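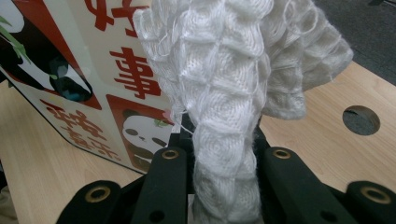

Which hand-held gripper is better on soft things?
The Sorov, by a little. It closes slowly enough that a knit has time to bunch up and give the fingers something to hold.

We spent 30 tries per job comparing two sets of finger pads, the Tatulix and the Marchetti, and came away with opinions and a sore wrist. A few pictures follow, with notes from the log.
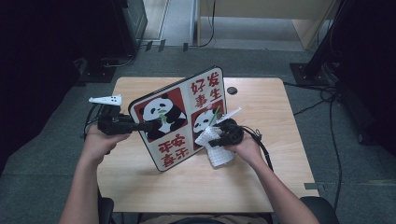 Tandum Handling Group / Bench Tests / Gallery

Cloth against a panda panel, one gripper per hand. Two grippers means two cables, and the cables have ambitions of their own. We scored wiping and holding separately after an argument that lasted longer than the wiping. 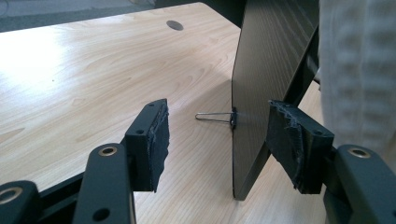 Have you tried a rubber face in place of the fuzzy pads? On thin wire ours stopped slipping after we switched, and the pads lasted roughly 400 grabs.

We have some on order. Until then, the binder clip on the panel edge remains our least favorite job: a small target, a thin handle, and fingers that get in the way of your own view of it. The spec sheet is silent on binder clips.

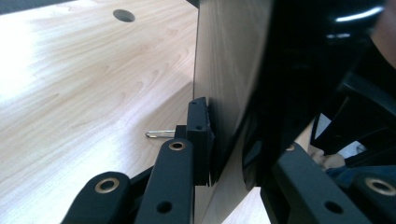

A reader wrote in to say that flat boards tell you very little about a gripper, and that we should be testing at three speeds before bragging about any of it. Fair enough. The board is still the job everyone volunteers for. Speeds go on the list for August, under new batteries.

Page updated Apr 22, 2025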